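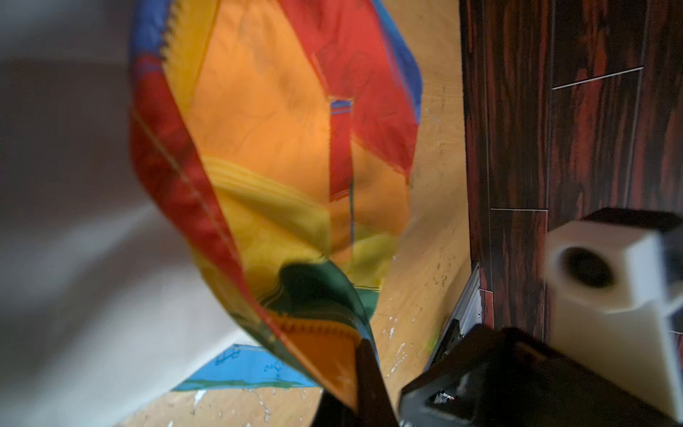
## Notes from the touchline

Well, the pitch at Hundham has survived another winter, and so, more or less, have the rest of us. The drainage work at the far end did its job through most of the wet spell, though the corner by the old gate is still a bog and I would steer clear of it in anything you hope to wear again. We lost two home fixtures to frost in the end, and both will be played before the season closes, so please keep an eye on the noticeboard for the new times.

Now, the first team. I don't think many of us expected to be sitting third at this stage (I certainly didn't, having watched us go down by thirty-odd points at Hakik on the opening afternoon and driven home without a word said in the car). But the forwards have found their feet since Christmas, the scrum has stopped going backwards, and the win over Drundex last month was the best eighty minutes I have seen from a Hundham side in a long while. There were 247 through the gate for that one, a good crowd for us at any time of year, and the kitchen ran out of pies before half time. More have been ordered for the next home game, along with the vegetable ones several of you asked about.

The seconds have had a harder time of it. They have been short of props all season and have twice borrowed a player from the other side just to get a match on – a kindness we have been glad to return. If you have played in the front row at any point in your life and your knees still bend, do come down to training and make yourself known. Boots can be found for most sizes.

On the junior side, we now have 40 children turning up for the under-nines and under-tens, so the two groups will train separately from next week. The younger ones will have the near half of the pitch and the older ones the far half, both starting at ten. Mouthguards, please, and a named water bottle, as we have a whole crate of unnamed ones in the changing room and I should love to see the back of them.

The floodlight fund stands at £1,214, thanks in large part to the quiz, which brought in £763 by itself and went on a good deal later than planned. We are still some way off, but the plan is to have the new lamps up by August, in time for pre-season, and the old ones can limp on until then.

Last of all, the away trip to Han. The coach leaves the clubhouse at nine sharp and there are still a few seats left, with supporters very welcome. It's a long old road, so bring a sandwich and something warm, and put your name on the sheet behind the bar if you'd like to come.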